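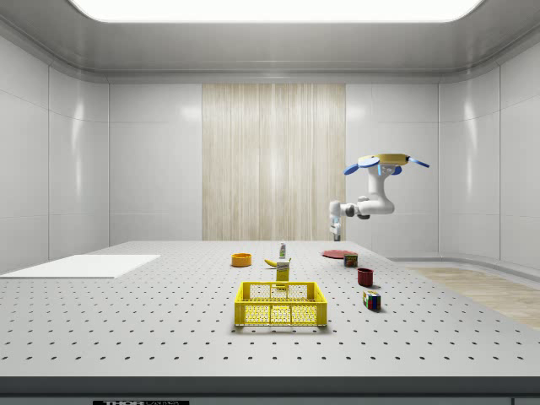 3. Returnable crates in small grocery shops

3.1 Why we chose this subject

Most small shops in our town receive fruit and bread in cardboard boxes. The boxes are used one time and then they go to the paper container. Our group (Percy Restrepo and Florencio Carrasco) wanted to know if plastic crates, which travel back to the supplier, are cheaper for the shop owner. A crate with open lattice sides also lets air pass to the fruit, but we did not study this point.

3.2 How we worked

In September we visited nine shops in the Nolten district. Four of them already use crates from a rental service named Carer. The other shops still use cardboard. We asked every owner the same questions about storage room, deliveries and broken goods. One owner did not want to speak about prices, so his shop is missing in the cost table.

3.3 Results

The shops with cardboard threw away 2,210 boxes in the study period, all shops together. The owners do not pay for the boxes directly, but they pay for the collection of the paper. In the Lockwood shop the collection comes only on Thursday, and the flat boxes stand in the corridor until then.

The crate shops pay a deposit for each crate. They lost around 28 crates together. The owners told us that customers take them home, or that they disappear from the yard at night. For the smallest shop, Skulta, the lost deposits were higher than the money it saved on paper collection.

Empty crates also need place. The type used by Carer does not fold, and it can only be stacked. Two owners said they would change to a folding type if the supplier offered it.

3.4 What we could not answer

We do not know how much water and fuel is needed to wash the crates and bring them back. We wrote to the rental service and received a friendly answer without numbers. Florencio will ask again before the final version, and the cost table in the appendix will then get one more column.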